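Why Does Marble Have Squiggles In It?

Rocks for beginners, by Jocelyn Manalastas

Marble is a very fancy rock. Kings put it in palaces and banks put it in lobbies. Sculptors used it to carve people who had forgotten to get dressed. Marble started out, though, as a pile of dead sea creatures.

First, the dead sea creatures

Long ago, in warm shallow seas, there lived a great many small animals with shells. They ate, they drifted around, and then they died, which is how most stories about small sea animals go. Their shells sank and broke into bits. More shells landed on top. This went on for an extremely long time.

The bits got squashed and glued together into a rock called limestone. Limestone is useful and perfectly nice, but few people have ever gasped at it.

Then, the squashing

The outside of the Earth is made of huge plates that move about as fast as your fingernails grow. When two of them push together, the rock in between has a terrible time. Some of it gets shoved deep underground, where it is hot enough to bake a rock without quite melting it.

Down there, limestone changes. The old shells disappear and new crystals grow in their place, locked together like puzzle pieces. Geologists call this metamorphism – a long word for "cooked and squeezed until it is something else." The something else is marble.

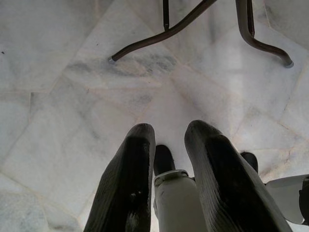 Perfectly pure limestone turns into perfectly white marble, but limestone is hardly ever pure. Mud washes in. So do sand and clay and tiny scraps of plants. When the rock is cooked, all that dirt gets bent and smeared into stripes and swirls, and these are some of the veins people pay extra for. Other veins began as cracks that filled up with minerals later on.

Different dirt makes different colors:

Gray or black often comes from carbon, the same stuff as in your pencil.
Red, pink and yellow usually come from iron. Rust, basically.
Green can come from a mineral called serpentine, which sounds like a snake and isn't one.

Getting it out

Marble is heavy. A block the size of a washing machine weighs more than a car, and it does not help you carry it. At the old Derkach quarry near Bradstead, there were 81 steps down to the bottom, and the workers walked back up them at the end of every day. The blocks got a crane.

Real or pretend?

Lots of things that look like marble are not marble. People have been painting fake veins on cheaper stuff since ancient times. Today a machine can print them, in colors that would surprise a mountain.

Look for a pattern that repeats. Real veins never do. Then touch it, because real stone usually feels cool under your hand. Please don't test it with vinegar, which eats into marble and also into grown-ups' patience.

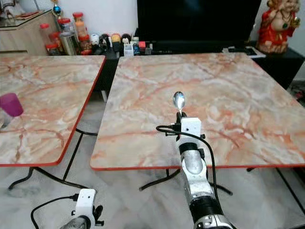
Words to show off with

Quarry: a big hole that people dig on purpose to get stone.
Vein: a stripe or squiggle in a rock.
Metamorphic: changed by heat and squeezing. Also a good excuse for how your sandwich looks at lunchtime.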